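Foro Stuneck › Aprendizaje por demostración › Recogida de datos

Tema: Pinzas de mano o telemando para meter un bolígrafo en una caja con divisiones

hangyeol_ha
Sábado 26 de noviembre

Buenos días a todos. Me llamo Han-gyeol Ha y escribo desde el laboratorio de Potier. El español no es mi lengua, pido perdón por los errores que voy a hacer.

Tengo que enseñar al robot una tarea pequeña: tomar un bolígrafo que está en la mesa y ponerlo en una caja transparente con compartimentos. Hasta ahora he grabado 50 demostraciones con telemando (brazos guía Emano, la versión vieja) y la política entrenada duda mucho en el momento de cerrar los dedos. Baja, se para, sube un poco, vuelve a bajar. He mirado mis grabaciones y yo hago exactamente lo mismo, porque con el telemando no siento el contacto.

Por eso he empezado a grabar con las pinzas en la mano, una en cada mano, sin robot. La mesa la cubro con un papel blanco grande para que el fondo sea siempre igual.

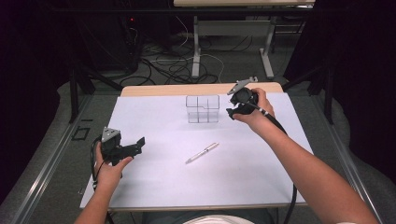 Puesto de grabación con las dos pinzas, el bolígrafo y la caja.

Las preguntas que tengo son estas:
¿Cuántas demostraciones pensáis que hacen falta para una tarea así?
¿Es mejor dejar la caja siempre en el mismo sitio al principio y moverla después, o moverla desde el primer día?
¿Alguien ha mezclado datos de telemando y datos de mano en el mismo entrenamiento?

Gracias por la paciencia.

tornillo_flojo

Mueve la caja desde el primer día. Si la dejas fija, el modelo aprende el camino y pasa de mirar la caja. A mí me pasó con una bandeja y tuve que tirar una semana entera de grabaciones.

Del número no me fío de nadie. Con 50 yo no he sacado nada decente nunca, con 400 sí.

marga_cinematica

Yo no empezaría por el número. Empezaría por la caja. Es transparente y encima la tienes sobre papel blanco, los tabiques son finos, y para la cámara eso es casi invisible según de dónde venga la luz. Y el boli es blanco y plateado, que tampoco ayuda. Prueba con un papel gris o verde oscuro antes de grabar nada más.

Otra cosa, los cables. El de la izquierda te cuelga por el borde de la mesa y el de la derecha te va por el antebrazo. Si tiran de la muñeca, la orientación que grabas es la del cable y no la tuya. Yo los sujeto con velcro al codo y dejo una vuelta holgada.

hangyeol_ha

Gracias, marga. Lo de los cables lo noto sobre todo en el brazo derecho, cuando levanto la pinza para cambiar de lado. Voy a probar el velcro.

Sobre el papel tengo una duda. Si cambio el color, las grabaciones que ya tengo con papel blanco ¿ya no sirven? Tengo 7 sesiones hechas y me da pena perderlas.

tornillo_flojo

Sirven, y mejor que estén. Tener dos fondos es variedad gratis.
No estoy de acuerdo con marga en lo de cambiar el papel y abandonar el blanco. El robot va a trabajar donde le toque, y si solo ve una caja bien contrastada, el día que la pongas en una mesa clara se pierde.

marga_cinematica

Primero que aprenda y luego le complicas la vida. Llevas años diciendo lo de la variedad gratis, y luego abres un hilo porque no converge.

tornillo_flojo

Un hilo. Uno. Y era la calibración.

pau_oh

Trabajo con las pinzas de Oh, que no son las mismas pero se parecen. Contesto a lo de mezclar, que nadie lo ha tocado.

Se puede, pero cuidado con la velocidad. Con la mano haces la tarea mucho más rápido que con el telemando, y si juntas las dos cosas sin más, el modelo no sabe a qué ritmo ir. Yo vuelvo a muestrear las de telemando y quito los tramos parados. También comprueba que la apertura de los dedos esté en la misma escala en los dos aparatos — parece una tontería y me costó 3 días encontrarlo.

Y decide ahora qué hace la mano que no trabaja. Si la izquierda unas veces sujeta la caja y otras se queda en el aire, tienes dos tareas distintas mezcladas bajo el mismo nombre.

hangyeol_ha

Pau, esto último no lo había pensado. En las primeras sesiones la izquierda sujeta la caja solo cuando el bolígrafo entra mal, es decir, sin regla. Voy a separar estas grabaciones y ponerles otro nombre.

Mi plan para la semana que viene es el siguiente. La izquierda sujeta siempre. La caja cambia de sitio en cada toma, y el bolígrafo cambia de ángulo. La mitad de las tomas con papel blanco y la otra mitad con papel gris — así no se enfada nadie. Las de telemando las dejo fuera en el primer entrenamiento.

marga_cinematica

Me parece bien. Yo haría las grises primero, pero bueno.

Fija también la postura inicial. Las dos pinzas en el mismo punto antes de empezar cada toma, y si puedes marca los puntos fuera de lo que ve la cámara, que si no el modelo se agarra a las marcas.

tornillo_flojo

Con eso de las marcas sí estoy de acuerdo, que conste.
¿Vas a subir las curvas cuando entrenes?

hangyeol_ha

Sí, las subo en este mismo tema. El ordenador de entrenamiento está ocupado hasta el jueves por otro grupo, entonces será después.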